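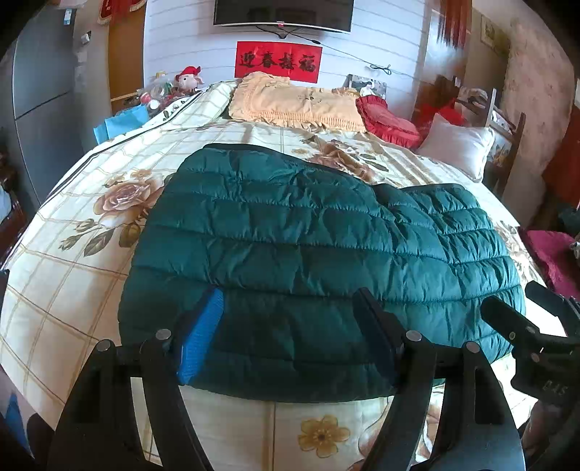
3. Data collection

3.1 Setting and task

Clothing was collected in homes, on whatever flat surface the household normally uses. In most cases that is a bed. We did consider a standard folding table with a plain cover, which is what our earlier work used (see Section 2), and dropped it after the pilot. Policies trained on the table data did fine on the table and badly everywhere else. The failure was mostly in the first grasp: the hem was not found, or a fold in the bedding was taken for the hem. So: real beds, real bedding, no tidying beforehand.

The task has three stages. Spread, fold, place. Spread means the garment ends up flat with the back facing up and both sleeves free of the body. Fold means sleeves in, then hem to collar. Place means moved to a marked side of the bed without coming undone. Each stage is stored as its own segment, with a shared episode number, so a stage can be trained on alone.

Operators hold the gripper tool in the hand. No arm is present during collection. Everything the policy sees at training time comes from the wrist view plus the finger opening and the tool pose, and the same mount goes on the arm at test time. Figure 2 is a wrist view from the Pekamdale home set.

Figure 2. Puffer jacket, face down on a printed sheet, hem between the fingers. Pads press on the quilted fabric; a bright blue ribbed part shows at lower left.

3.2 Why padded jackets

Most of the folding literature uses T-shirts and towels. These are thin, they lie flat, and their outline is a good guide to their state. Padded jackets are none of this. The fill pushes back. A fold pressed down will often rise again after the fingers leave, and the edge that the camera saw before the grasp is not where it was. Two layers pinched at the hem feel, to the finger opening sensor, much like one layer with more fill.

The stitching helps somewhat. Rows of horizontal baffles give a regular pattern, and we found in the ablation (Section 5.3) that the encoder leans on it to judge which way the garment is turned. On a jacket with no quilting lines the orientation error goes up. We did not balance the set for this and probably should have.

Color contrast between lining or trim and shell matters too. Where a ribbed cuff or a lining panel of a different color is showing, the hem is located early and the approach is short. Where shell and lining match, operators themselves slowed down, and the demonstrations have more hesitation in them. We kept the hesitation. Trimming it was tried and made the policy overconfident near the edge.

3.3 Bedding and clutter

The bedding is a large part of the difficulty. Printed sheets with big flowers and a line grid, as in Figure 2, gave the segmentation baseline the most trouble, since a grid line passing under a garment can be picked up as a garment edge. Plain sheets were easier but have deeper visible creases, which is a different problem. Both are in the set. We asked households not to change the sheets for us.

Clutter was left as it was. Pillows, cushions, soft toys, bags at the head of the bed, all stay. Operators were told to move an item only when it was lying on the area where the garment goes. The background (walls, furniture, screens, hangings) was also left. It gives the pose tracker a lot to hold on to, and tracking loss was much lower in full rooms then in bare ones. In the pilot we had used a room in the Githam building with blank walls and had to throw out a good part of what we recorded there.

Hanging ornaments are a minor nuisance. Those that sway can pull the tracker when they take up much of the view. Most of the time they sit near the top and have little weight. Framed photographs and anything else that shows a face were blurred in the released version; the blur is applied after pose tracking, so the poses are not affected.

3.4 Protocol

Each operator did a short practice block, not recorded, then worked in blocks of one garment on one bed. Within a block the start state was varied: dropped from standing height, laid down loosely, or turned inside out at one sleeve. The operator did not choose which. A spoken cue gave the start state and a second cue marked the start of recording.

Instructions were kept short. Grasp at an edge, not in the middle of a panel. Keep the pads in view. Do not use the free hand on the garment. If the grasp slips, try again from where the fingers are; do not reset. If the garment leaves the bed, stop.

The rule about the free hand was broken more often than any other. Operators reach in without noticing, mostly to flatten a sleeve. Those episodes are marked and held out of training, but they are in the release under a seperate flag, as someone may want them.

Keeping the pads in view was the second problem. With a thick jacket the fabric climbs up over the pads once the fingers close, and the contact region is hidden. Nothing to be done on the operator side. We tried a higher camera position on the mount for a few blocks and lost the near edge of the garment instead. Went back to the original position.

3.5 Size of the set

The full set holds 600 episodes, of which 400 are on beds and the rest on sofas and low tables. Padded jackets account for 219 episodes. The other garments are shirts, trousers, knitwear and children's clothing, in no fixed proportion. We took what was in the house.

Episodes come from two sites, Pekamdale and Peñalver. Pekamdale homes tend to have one large bed in a room that also serves for other things, so views are dense. Peñalver homes have narrower beds and the operator stands closer, with the tool held at a steeper angle. The two sites are not interchangeable. A policy trained on Peñalver only will approach too steeply on a large bed and land short of the hem (Table 4).

Recording at both sites ran through June, daytime and evening. Evening blocks have warmer light and stronger shadows under the fingers. We did not correct white balance between blocks. Augmentation covers most of it.

3.6 Labels

Per segment: garment type, start state, surface type, stage, success. Per frame: finger opening, tool pose, and a contact label (none, one pad, both pads). The contact label is derived from finger opening and motor current where the tool has a motor, and added by hand where it does not. The hand labeling was done in the Dekent annotation tool, one pass, with a second pass on disagreements between neighboring frames. Label noise is highest right at the moment of closing on thick fabric, where even a careful labeler can't say which pad touched first. We treat a short window around each closing event as unlabeled in training.

Success was judged on the last frame of the segment only, from the wrist view. This is strict on jackets. A fold that holds for a moment and then opens after the recording has stopped counts as a success, one that opens before it counts as failure, and the difference between them can be how fast the operator ended the take. We asked for a pause before the end cue; compliance was uneven. Read the jacket success rates with this in mind.

3.7 Known gaps

No dark rooms. No wet clothing. Left-handed operators are under-represented, and because the mount and its clamp sit to one side of the tool the view is not mirror symmetric, so flipping the images is not a clean fix. We flip anyway at low probability and it gives a small gain.

Jacket colors are skewed to dark shells. Light shells on light sheets is the hardest pairing we know of and there is very little of it here. Same for long coats, which do not fit across most of the beds and were left out after the first few attempts.

Closures were not controlled for. Zips were sometimes open, sometimes closed, and when the garment lies face down the state of the zip can't be read from the view at all. It does change how the front panels behave on the hem to collar fold: with the zip open the two panels slide apart under the back. We noticed this late, during error analysis, and there is no label for it. A later version of the set should have one.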